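Teaching by Hand
At Nodus, the people who show machines how to handle clothing have become as important as the people who write the software

The first skill a new operator learns at the Nodus laboratory is how to wait. The arm follows the hand controller with a slight delay, and a person who rushes will close the fingers on air. By the end of the first week in training, most operators have slowed their own movements to match.

Nodus, a research group that occupies the second floor of the former Arnness mill, has spent the past year studying how robots learn to handle garments. Its method is demonstration. A trained operator performs a task through the robot, by remote control or by guiding the arm directly, and the motions are recorded together with the camera views. The recordings are then used to train a control program that attempts the same task alone.

Clothing was chosen for its difficulty. A metal part keeps its shape when it is lifted, and its position can be calculated in advance. A T-shirt dropped on a table may land in any number of ways, and each touch changes the problem. 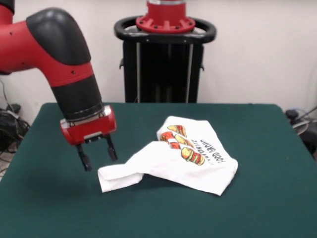 The gripper over the felt-covered table, with a printed T-shirt awaiting handling.

"We ask people to do something they have done since childhood, and to do it with two fingers and no sense of touch," said Graciela Zapata, who directs the demonstration program. "They find out how much they relied on their skin."

Zapata came to the group from Alarcón, a garment finishing company, where she supervised a pressing line. She has no formal training in robotics. Her first contribution was a written guide to grasping fabric, now in its fourth revision, that sets out where an operator should take hold of a sleeve, a hem or a collar, and when to let go and begin again.

The guide also addresses mistakes. Early in the program, failed attempts were discarded. Zapata argued that a dropped hem followed by a calm second grasp was among the most useful things a machine could be shown, and the group changed its practice in May. Operators are now told to recover from an error as they would at home, without stopping the recording.

Sessions last 40 minutes and are followed by a break of equal length. The work is tiring in ways that visitors do not expect. Operators must judge depth from a screen, and a thin layer of cotton offers few clues.

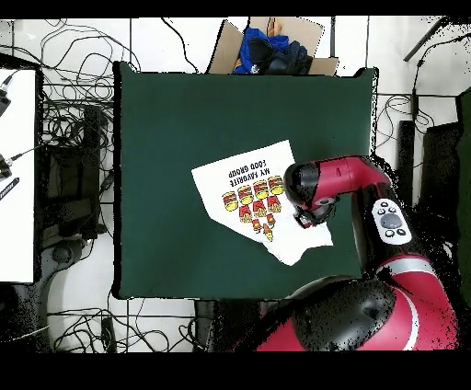
Printed shirts present a further question. A bold design gives the program clear landmarks, and a program trained mostly on such shirts may come to depend on them. The group therefore alternates printed and plain garments, and it places them on the table at varied angles and in varied states of disorder.

The current collection, known internally as Dretex, holds 474 demonstrations. Zapata considers this a modest number and has resisted pressure to enlarge it quickly. Each recording is reviewed by a second operator, who may reject it for hurried or careless motion — a decision that is not subject to appeal.

The results so far are mixed. The program can straighten a single shirt with fair consistency, but it still has trouble with sleeves trapped beneath the body of the garment. Long sleeves will be introduced in the next round of sessions, and Zapata has begun drafting the fifth revision of her guide.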